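独立音乐实务 第七讲 讲义
主题：一首单曲怎么发出去，以及发出去之后谁来算账

上一讲的作业收上来了。题目是“为一支虚构乐队写三百字的艺人简介”，结果有一大半的乐队“难以被定义”。请大家体谅一下电台编辑，他们的工作就是定义。写“听起来像车库摇滚加了一个吹单簧管的”，比写“游走于多种风格边缘”有用得多。改好的版本下次带来。

一、发行方到底做什么

今天的案例是 Trusham，一支四人乐队，签在小厂牌 Fagerlund 名下。所谓小厂牌，在这个案例里就是一张办公桌、一个邮箱，外加老板 Folke Lindholm 家里的一面墙，墙边堆着上一张黑胶没卖掉的存货。

厂牌做四件事：出制作的钱（或者一部分），把音频和资料交给数字分销商，找人写、找人播，最后分账。前两件有合同管着，第三件靠脸皮，第四件靠表格。学生一般对第三件最感兴趣，将来吵架一般是因为第四件。

注意区分两个词：
厂牌：持有或被授权使用录音版权，替作品做决定。
分销商：把文件送到各平台，不替你做决定，也不大会替你着急。

二、时间表

Trusham 的新单曲定在一月发行。倒着往回排：

母带最终版。定了就是定了，贝斯手在这之后听出来的问题留给下一首。
封面与元数据。作者署名、ISRC 编码、是否含露骨内容，逐项核对。歌名大小写也要统一，Trusham 的上一首歌在三个平台上有三种写法，看上去像三首歌。
提交给分销商。要给平台编辑歌单留出审听时间，压着发行日前两天交，等于没有投。
发给电台和媒体的试听链接。链接要能直接播放，不要让人注册、下载、解压，再输入一个写在另一封邮件里的密码。
发行当天。全队转发。鼓手也要转发。

常见错误是把发行日当作起点。到了那一天，该做的事应当已经做完大半，剩下的是回消息。

三、宣传邮件

下面是 Trusham 第一版邮件的开头，征得同意后抄录：

“你好！我们花了整整两年打磨这首作品，它记录了一段非常私人的旅程……”

编辑读到“旅程”二字，手已经放在删除键上了。修改后的版本：

“Trusham 新单曲，时长三分钟出头，一月发行。四人吉他乐队，副歌在第 32 秒进来。试听链接在下一行。”

第二版谈不上文采，但编辑知道该从哪里听起。请记住，邮件的功能是让人点开链接，把人感动是歌的事。歌要是感动不了，邮件也救不回来。

附件问题单独说一句：不要发 WAV 附件。我知道它音质好，对方的邮箱不知道。

四、分账

这一节请带计算器，或者带一个愿意替你算的朋友。

一首歌上有两份权利：词曲，以及录音。词曲的钱走著作权集体管理组织或版权代理，录音的钱走分销商，再到厂牌。两条路各有各的结算周期，有时候相隔好几个季度。因此乐手常说“钱没到”，厂牌常说“钱到了”，两个人说的往往是两笔钱。

Trusham 与 Fagerlund 的约定是先回本、后对分。上一首单曲的净收入是 3,961 克朗，制作费还没有全部收回，所以乐队这一期的分成是零。鼓手对这个数字提出了书面异议。复核之后，数字仍然是零，但他现在会看报表了，这在教学上算一个成功的案例。

讨论：回本条款里，哪些费用应当列入？录音棚租金没有争议，拍照的钱通常可以谈。庆功宴上的披萨，请各组分别站在厂牌和乐队的立场辩论，各讲五分钟，然后互换立场再讲一遍。

五、演出与发行的配合

单曲发行前后最好有演出，哪怕只有一场。Trusham 选了 Milberg 的一个小场地，理由是近，不用租车。场地合同要看清三项：保底还是分成，调音师算谁的，周边商品抽不抽成。第三项最容易漏，T 恤在小型巡演里常常比门票更能养活人。

与另一支乐队 Tasitz 拼盘时，出场顺序请提前书面确认。“到时候看”的意思是到时候在走廊里吵。鼓组共用也要写清楚，踩镲和军鼓通常自带，底鼓用场地的。 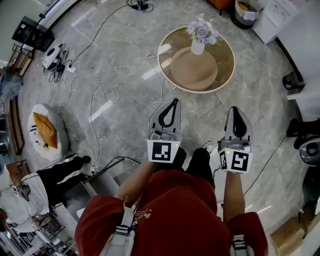 六、作业

1. 为一首未发行的歌排一份倒推时间表，从发行日排回母带。可以用自己的歌，也可以用室友的，用室友的请先问过室友。

2. 写一封不超过一百二十字的宣传邮件。禁用词：旅程、灵魂、打磨、难以被定义。感叹号限用一个，请想好放在哪里。

3. 阅读合同样本第 7 条“授权期限”，用自己的话写出：期限从哪一天起算，到期之后录音归谁，已经上架的版本怎么处理。抄原文不给分，原文我看过。

提交截止：2021年12月16日，下课前交纸质版。发邮件也可以，主题写姓名和作业编号。去年收到的主题包括“作业”“作业最终版”和“作业最终版真的”，来自同一位同学，三份内容各不相同。

下一讲讲同步授权，也就是怎么让一首歌进到广告里，以及乐队为此开会时主唱为什么总是最后一个同意。请提前听完课程歌单的后半部分。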